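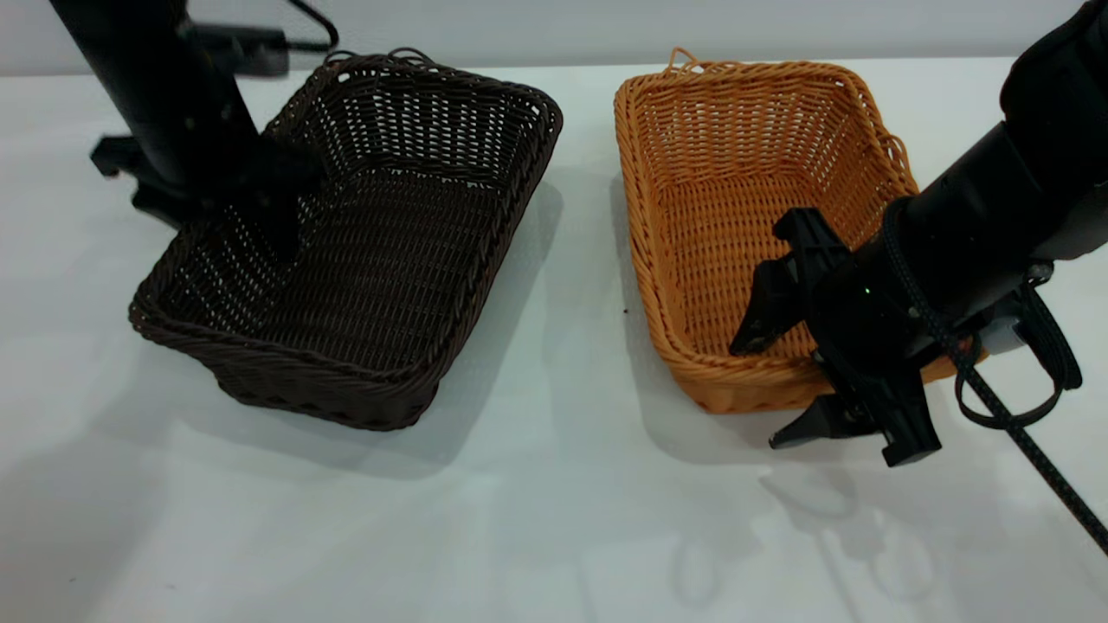
Two arms, two baskets, start position.

Basket nesting with two arms: who grips what?
Posted in Home and Shared Shop Builds

dkeogh_33
Build log, part 2. Both arms are bolted down at the Ginville shop and both grippers answer on the same bus. The job I picked is nesting: tan basket goes into the dark one. They are close in size, so there isn't much slack.

My plan was one arm to hold the dark basket by the rim and the other to lift the tan one and lower it in. Trouble is the rim. It's a thick braid, and the fingers land on a high spot on one try and a low spot on the next. When they land low the basket tilts as it comes up and one corner catches.

Controller is a Plaller board, update rate 1000 Hz. Motion is scripted, no learning. Any advice on the grip?

Vira_H
Skip the holding arm. If the dark basket slides, put a rubber mat under it. You are making two arms agree on a position when one would do.

dkeogh_33
I tried a mat. It stopped the sliding but then the dark basket tipped up when the tan one pushed on the wall. I want the second arm to press down on the rim.

melnychuk.r
Pressing down is right. I would not grip the rim with the holding arm at all, just close the fingers and lean on it. For the lifting arm, go to the middle of a short side. On the long side the rim bends when you pull on it.

Vira_H
Middle of a short side means the other end hangs down. With one arm that's worse than what he has now.

melnychuk.r
Not if you lower it that end first. Set the low end in, slide it along to the wall, then let the high end drop. It's how you do it by hand.

Vira_H
By hand you can feel the wall. He said scripted.

eulalia_hm
Does it have to end up flat? Mine always stop partway, since the walls slope and the rims meet before the floors do. I wasted a week in December trying to get the last bit out of it. Check what "done" looks like by hand first and use that height.

dkeogh_33
Good point, I had the target height as floor on floor. Put them together and had a look.
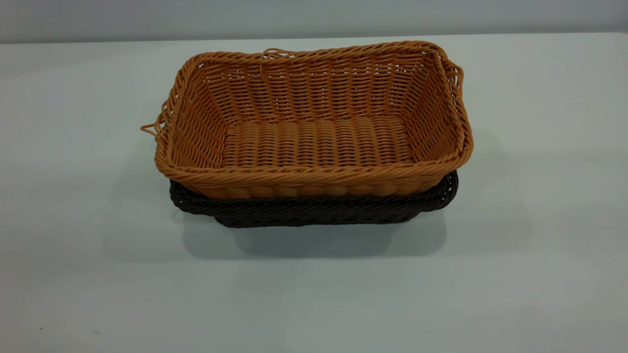
Nested. Tan on top, dark rim showing under it.

dkeogh_33
So the tan one stays well up and only the lower part of the dark one shows below. I'll set the release height from this and stop pushing after that.

Also watch the loose strands at the corners. I'm going to trim them before the next run.

Vira_H
Don't trim the loop at the back of the rim. Hook it with one finger and you have a lift point that doesn't depend on the braid.

melnychuk.r
That loop will pull out. It's thin and it only holds at the ends.

Vira_H
It holds an empty basket fine. I did 2000 cycles on a Nondau gripper with a loop like that.

melnychuk.r
Same basket the whole time?

Vira_H
No, I changed it twice.

l_chornovol
I'd leave the loop alone too, but as a marker. Find it with the camera and you know which way the basket is turned. Grip the rim as before and put soft pads on the fingers. Stelmakh sells a foam strip that takes up the bumps in the braid.

dkeogh_33
Ordered the foam. I'll try the short side with the low end first, and the closed fingers on the dark rim. Loop stays on for now. Will post the numbers when I have them.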